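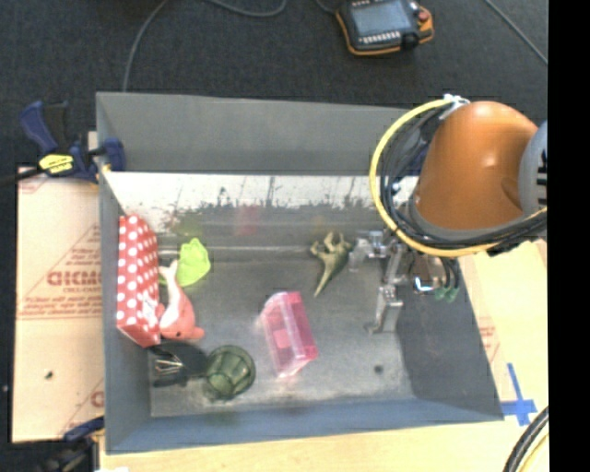

The Custhorpe Tidal Barrage is a small power station at the mouth of the Naylor estuary, where it makes electricity from the rise and fall of the sea. It sits a little way downstream of the old fishing town of Custhorpe, and anyone who has walked the shore path on a still evening will know the low hum that comes over the water when the turbines are running. Salt and silt are hard on metal of every kind, and surfaces that start out smooth soon come to look like the floor of a well-used metal bin, all scuffs, scratches and pale patches, so a good deal of the station's working life is given over to scraping, coating and polishing.

Layout

The barrage is a low concrete wall, 400 yards long, with a road along the top and a lock at the northern end for pleasure boats and the few fishing boats that still work the upper estuary. There are 5 turbines, set side by side in the deepest part of the channel, and a row of sluice gates on either side of them. The turbine hall is mostly below the waterline, and visitors are often surprised by how little there is to see from the road — a long flat roof, a crane and a rather handsome brick control house.

Operation

The station generates mainly on the falling tide. As the sea comes in, the gates are opened and the basin behind the wall is allowed to fill. At high water they are closed again, and the operators wait, sometimes for a couple of hours, until the sea outside has dropped far enough to give a useful difference in level. The water is then let out through the turbines. With 2 high tides on most days there are usually two spells of generation, and they come a little later each day, so the shift pattern at Custhorpe follows the tide tables and takes some getting used to. Output is best at the spring tides and falls off noticeably at the neaps.

Construction

Building took nearly 19 months longer than planned, chiefly on account of soft ground under the southern bank. The concrete sections were cast in a dry basin at Gatitness, along the coast, then floated into place and sunk onto a bed of crushed stone from the Pernell quarry.

Wildlife

The mudflats above the barrage are smaller than they once were, though still well loved by curlews and other wading birds. A fish pass runs beside the lock, and the turbines are slowed at night in August, when young eels are on the move. The shore path has a bird hide at its upper end, open every day except Sunday.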